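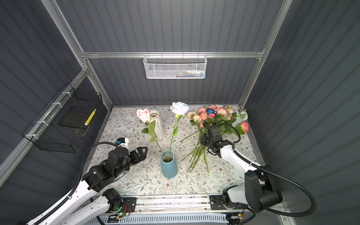 Fig. 4. Black wire-grid basket on the left, fixed to its rail with white cable ties. White mesh basket at the back.

4. Setting up the start for a night orienteering event

Read section 3 first. If you skipped it, your maps are probably still in somebody's car.

4.1 Switch on the Nutent start clock and let it run through its self-test. It beeps 3 times. A fourth beep means the battery is low, and it will be low.

4.2 Enter the number of runners. The clock accepts up to 400 start slots; the July Redavia relay used 388 and the queue was still longer than the course.

4.3 Set the start interval to one minute for individual courses. For a mass start, choose M and stand well back.

4.4 Clear and check one timing chip yourself before letting anyone else near the boxes.

Note: Late entries go in from slot 236 upward. Please don't squeeze them in between Gerrit Mofokeng and whoever is chasing him - we have had the letters.

4.5 Place the start flag 175 meters from the clock, along the taped route. Runners pick up maps at the clock and are not to open them on the way, whatever they tell you about their eyesight.

Caution: Do not change the clock time once the first runner has gone. Write the error down and give it to Mererid Maddocks at the finish, who will fix it in the results.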